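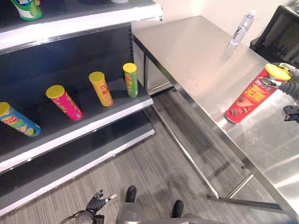
March 13, 2023

Mussel tissue from the Etham inlet, second batch. Thawed 73 samples overnight in the cold room and homogenized them before lunch. Six bags had leaked, so those are out. Toxin standard was made up fresh; the February one had drifted low.

Ran the first plate at noon. Blanks clean. Upstream sites near Medrano read low, as before. The creek mouth at Serkudberg came out at 607 on one replicate and 554 on the other – too far apart for me, repeating both tomorrow from the same extract. 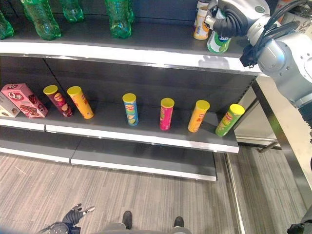
Storage for the dried sediment is still unsettled. Julián Carretero wants screw-cap jars, I would take anything with a wide mouth that stands up straight. A cylindrical canister like the white-and-green one in the gripper is the shape I mean, though we need the lids to seal. Asked Driltwood for a price on 200.

Otter liver sections not started. The knife needs changing first.

To do: rerun Serkudberg, relabel rack in freezer two, send Julián the plate file with the bad wells marked.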